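8/10/18

I moved into the flat in Wendow in May, and the first water bill came in at 72. The second one was higher. I live alone and I don't take baths, so I started reading the meter every Sunday night and writing the number on the back of an envelope.

The town gets its water from the reservoir at Garnine, up past the quarry. It is very hard water. Kettles go white inside a month. The older people on my street keep a bottle of vinegar by the sink and don't think of it as a cleaning product, it's just there, like salt.

The dispenser drawer from the washing machine gets rinsed in the bathroom basin now.

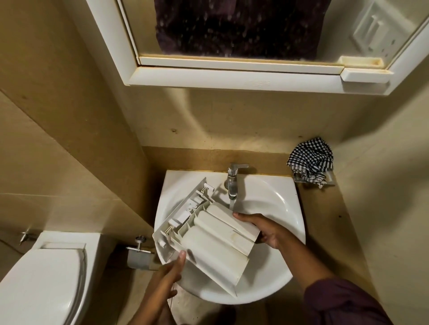

*Detergent drawer under the tap.*

What I wanted to know was where the water was going. The toilet was the first thing I checked. A few drops of food coloring in the tank, wait half an hour, look in the bowl. Mine stayed clear, so that wasn't it. The kitchen tap dripped, and I put a measuring jug under it overnight. It filled faster than I expected. The washer cost 2 at Sfakianakis, the hardware store on the corner, and they also sold me the right size wrench, which cost a lot more.

After that the Sunday numbers dropped a little. They didn't drop enough. I shut everything off before going to visit my sister, wrote down the meter, and when I came back two days later it had gone up by 100 liters. There was nobody in the flat. So the leak had to be in the pipe between the meter and the wall.

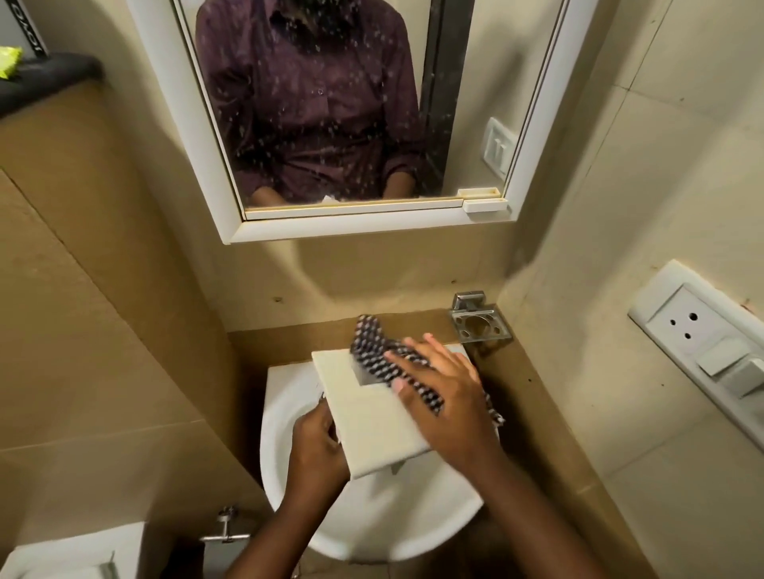 *Bathroom mirror, with spots.*

I called the water company and was told the pipe on my side of the meter is the owner's problem. The owner said to call the water company. This went on for three weeks. In the end a plumber from Atby came with a listening rod, put it to the floor in the hallway, and found the spot in ten minutes. He lifted two tiles. The old joint was green all the way around.

The bill for the repair was 1,549 and the owner paid it after I sent him the envelope with all my Sunday readings on it. I had made a copy first.

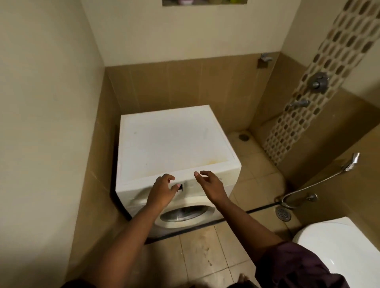
*2 min read*

If you rent, read your meter the day you move in and write it down. I didn't, and I still can't say how much of that first bill was mine. The two hallway tiles went back in slightly crooked. I still do the reading on Sundays, and last week's was the lowest so far.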